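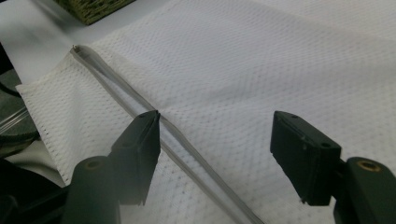 **FOR RELEASE FRIDAY, 7 A.M.**

**Stivon brings gripper-trained automation to the mesh bag tables at its Janik laundry. No jobs cut, shorter shifts at the zipper station, new pay grade from June**

JANIK. Stivon, the commercial laundry and linen service, is starting automated bag handling at its Janik plant this Friday. First line goes live on the early shift. Second line follows in June if the first one holds up.

The job being automated is small and there is a lot of it. Mesh wash bags come out of the dryers, get laid flat, get zipped open, get emptied, get zipped closed again and go back to the front. White bag, white zipper, all day long. The plant has 727 of these bags in rotation and most of them cross a table more than once a shift.

Until now every zipper was pulled by hand. Staff at the bag tables have been asking for relief from it for a long time. Sore thumbs, sore wrists, people swapping stations early. The company heard that in staff meetings and in the yearly survey, and it came up again last winter when the hotel contracts grew.

**What is going in**

The system is called Flatix. It was developed for Stivon by Lu, an automation shop that has worked with the plant on folding and sorting before. Flatix is a table unit with a two-finger gripper. It takes hold of the zipper, runs it open, waits for the bag to be emptied, runs it shut. Emptying is still done by a person.

The hard part was teaching it. Mesh is soft, it wrinkles, it bunches at the edges, and the zipper is close to the same color as the bag. Lu's answer was to have the people who know the work show it how. Bag table staff used a hand-held version of the gripper, with its own camera, and did the job the normal way on the normal tables. Find the zipper, line up the fingers, pull. Bags with frayed edges were left in on purpose, as those are the ones that give trouble.

In all, staff recorded 262 hours of this over the spring. All of it on paid time, none of it on breaks. Recording was optional and those who said no kept their regular station and there regular hours.

**What changes for the people on the floor**

- Nobody is being let go because of Flatix. That is in writing, in the agreement signed with staff representatives, and it covers both lines.
- Time at the zipper station goes down. Two-hour maximum, then rotate. Before this it could be a full shift.
- New position on each line, table lead. Watches the unit, clears snags, pulls bad bags, restarts. Higher pay grade. Open to current bag table staff first, outside applicants only after that.
- Training is on the clock. Four sessions, given on both early and late shift so no one has to trade days.
- Staff who recorded with the hand-held grippers get a one-time bonus with their June pay.
- The unit's camera points down at the table. Footage is used for training and fixing the unit. It can't be used for timing people or for discipline.

That last point took the longest to agree on. Staff representatives wanted it spelled out and it now is, on a page posted by the time clock.

**What it does not do yet**

Flatix handles the flat mesh bags only. Drawstring bags, the big duffels and anything with a torn zipper stay with people. In trial runs on the test table it completed 76 percent of bags with no help from staff. The rest needed a hand, mostly a snag where the mesh folds over the zipper, or a gripper finger that came down next to the coil and not on it. The company expects that number to climb but isn't promising a figure or a date.

It is also slower than a good operator. Stivon is fine with that. The unit runs through the quiet hours between 2 and 5 p.m. when the tables used to fall behind, and that is where the plant expects to gain back time.

Staff can stop the unit whenever they want. Red button at both ends of the table, no need to ask a supervisor first. Stops are logged by time, not by name.

**Customer notes**

No change to pickup or delivery times. No change to prices. Customers don't need to buy new bags, the current ones work. One request: please check that zippers aren't tied shut or held with pins before pickup. Pins damage the gripper fingers and they were never good for the dryers either.

Hotels and care homes with more than 600 bags a month will get a call from their account desk before Friday. Everyone else will find a short notice in with the clean linen.

**Visits**

Press can see the first line on Friday between 9 and 11 a.m. Closed shoes, hair tied back, no loose scarves. The floor is loud and warm. Photos of the table and the unit are ok, photos of staff only if they say yes. Please sign up ahead as space at the line is tight, and come to the side enterance, the front lot is full of carts until noon.

**About Stivon**

Stivon washes, dries and folds for hotels, care homes, gyms and small clinics from its plant in Janik. It runs two shifts, six days a week.

**About Lu**

Lu builds table-top automation for laundries and packing rooms. Flatix is its third project with Stivon.

**Press contact:** Stivon front office, Janik plant. Phones are staffed 8 a.m. to 4 p.m. Ask for the press desk.

\###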